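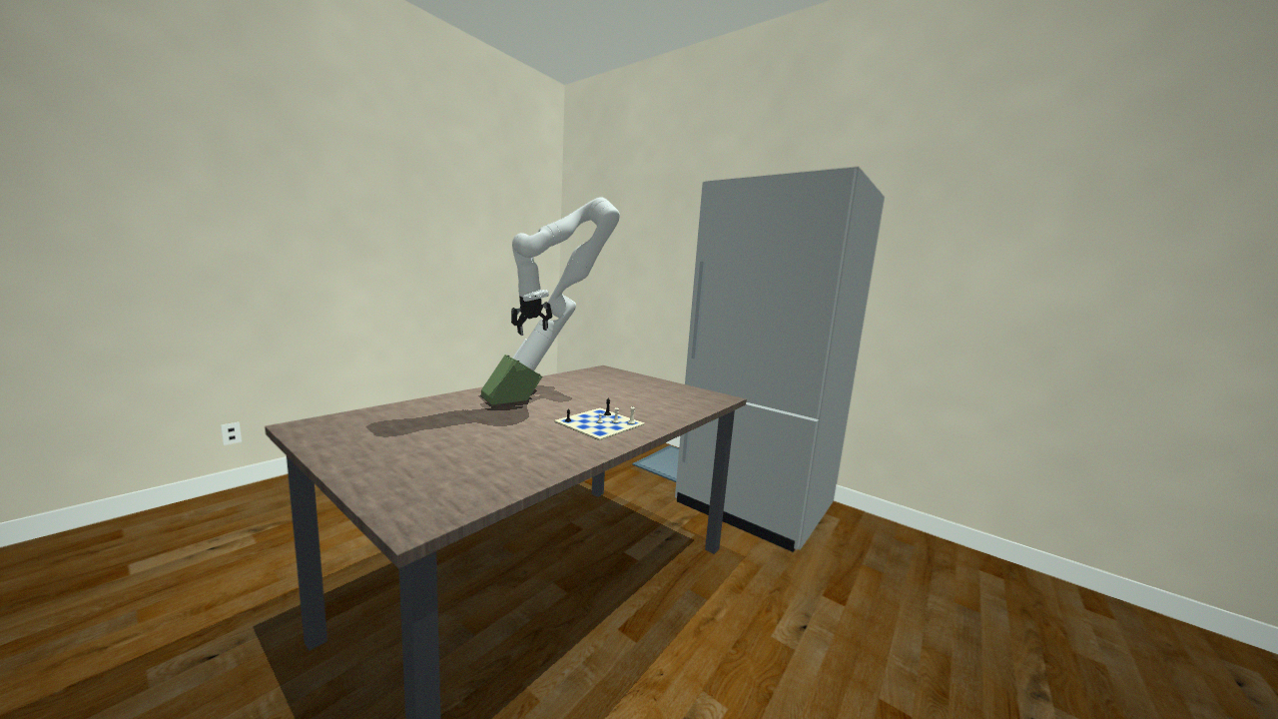
Curkar Tabletop Simulator: Questions We Keep Getting

Last updated 14 November 2019

Dimdale reviews robot software for people who have to pay for it themselves. Since our review of the Curkar package went up, readers have been writing in with much the same questions, so Hugo Fleury has answered them on one page. He used a paid copy for 45 days. Curkar did not see this page before it was posted.

What am I buying?

A simulator license and a set of ready-made rooms with a robot arm in them. You write or train a controller, run it on the simulated arm, and see how it does before you risk a real one. No hardware comes with it. The sales page is slippery on this point, and two readers told us they expected a box.

What does it cost?

$713 for a single seat, paid once. Updates are included until the second February after purchase. After that you pay again or stay on the version you have. Curkar calls this "lifetime access," and I suppose it is, in the sense that the old version will keep opening.

How many rooms do I get?

Sixteen. I'd call it fewer. Several are the same room with the furniture moved or a different floor. The chess room is the one most people will open first: a table, a white arm with a black two-fingered gripper, a small blue and white board and a few pieces, with a refrigerator over by the wall. It's a sensible place to start if pick-and-place is what you care about.

Can it play chess?

No. The demo moves a piece from one square to another when you name the squares. It has no idea whether the move is legal. You could connect a chess engine yourself, and the manual has half a page on how, which I followed without success. Support sent me a corrected version of that half page. The manual has not been updated.

Is the physics any good?

Good enough for reaching, less so for touching. Arm motion was smooth and repeatable in my tests. Grasping was another matter. Thin pieces sometimes slid up between the fingers when the gripper closed, and now and then a piece would tip over with nothing near it. You can hide most of this by raising the friction setting, but then you're training against a world that is stickier than yours.

The company says skills transfer to a real arm "with minimal tuning." True?

I would want to see their idea of minimal. I took a controller that did well in the chess room and ran it on the arm in our workshop. It got to the right area and then closed on air more often than on a piece. After a week of adjusting camera position and grip height it was usable. Curkar has published no test numbers to go with the claim. I asked for some and was sent the brochure.

Can I bring in my own objects?

Yes, and this part works better than I expected. Ordinary mesh files load fine. Set the weight by hand, though, as the automatic guess gave a plastic cup the heft of a brick. Changing the walls and floors is easy. Changing the table legs, for some reason, is not.

Does it look realistic?

It looks tidy. Wood grain and shadows are decent, and the walls are a bit flat. If you plan to train anything on camera images, use the lighting and texture randomizer, which is off by default and buried under "Extras."

What kind of computer do I need?

Ignore the listed minimum. My older laptop met it and crawled. A desktop with a separate graphics card was fine.

How does it compare with Yeom?

Yeom costs more and has better contact physics. Its setup is miserable and I lost most of a day to it. Curkar was running before lunch. If your work depends on gripping small things, I'd put up with Yeom. If you're teaching a class, probably Curkar.

Will it work with the Jalldale gripper?

There's a Jalldale model in the menu. It opens and closes. The finger travel didn't match the one on our bench, so measure yours and edit the file.

Can I get a refund?

Within 14 days, if you haven't activated the license. You can't try the full version without activating the license. Use the free demo room first, and give it a proper go before paying.

Would you buy it again?

At half the price, yes. At the current one I'd wait for the next release and read the notes on grasping.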